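Chapter 3
Who Pays for the Bus? Prices, Subsidy and the Empty Seat

Every town has a bus that everyone defends and hardly anyone catches. In Skinurness it is the 249, which leaves the harbour at ten past the hour, calls at Stirnell, and comes back again with much the same air in it. Propose to withdraw it and the village hall fills up with people who drove there.

Economists find this puzzling. They shouldn't. A bus you don't use is still a bus you could use, and people will pay a little to keep a choice open, in the way they pay for a gym in January. We call this option value, and it will cause us a good deal of trouble in the sections that follow.
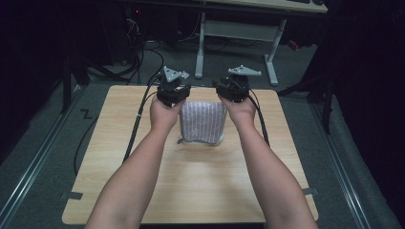 Stirnell Parish Newsletter, letters page: I have not been on the 249 since my knee was done, but I should like it noted that I might.

Suppose the route costs £2,000 a week to run and takes £1,000 in fares. The operator, Trado Coaches, can do the subtraction. It can put fares up, in which case some passengers will leave and the rest will write letters. It can run fewer buses, in which case the timetable becomes a rumour. Or it can ask the council for the difference – the usual course, and the reason for this chapter.

Notice what the sum leaves out. One more passenger on a half-empty bus costs Trado next to nothing, a bit of diesel and the wear on a seat. A fare that covers the whole cost of the route will therefore keep off people who could have been carried almost free. A fare that covers only the cost of the extra passenger will fill the bus and ruin the company. Most of transport pricing takes place between these two mistakes.

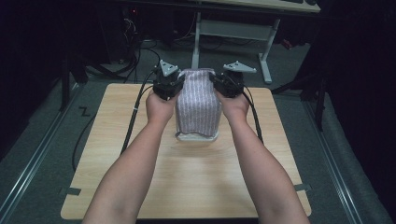 Admasu College · Department of Economics · First-Year Course Texts

We begin in Section 3.1 with the difference between fixed and marginal cost, using the Skinurness timetable. Section 3.2 turns to option value and how one might measure it without simply asking, as people are generous with money they have not been sent a bill for. Section 3.3 looks at who gains from a subsidy and who pays for it. Keep the fares table at the back of the book to hand, and a pencil.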